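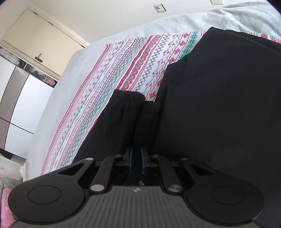

Black sweatpants on the patterned blanket, ankle cuffs side by side.

To: Dalen House residents' list
From: Linen and Clothing Office, Dalen House
Date: 2022-03-26
Subject: Re: Folding of dark garments before collection

Dear residents,

The office thanks the resident of room 46 for the enquiry quoted below. The answer may be of use to others on the list.

Sweatpants should be laid flat on the bed and folded lengthways, one leg over the other, with the cuffs level. They are then folded twice towards the waist. Elasticated cuffs need not be pressed. Sweatshirts are to be folded separately and placed beneath the trousers in the Belard bag.

Patterned blankets are not to be sent in the same bag as black clothing. The red dyes in particular may run, and the office cannot accept claims for white grounds that have turned pink or grey. Blankets have their own collection – the next is in November – and must carry the room label at one corner.

Bags without a label are held at the Gultero Road entrance. Form 171 is required for their release.

Linen and Clothing Office
Dalen House

> Dear office,
> The notice on the landing says that dark garments must be "folded in the usual manner". Does this mean in half or in three? My sweatpants came back last time with a crease across both knees. May I also put my bed blanket in with them?
> Room 46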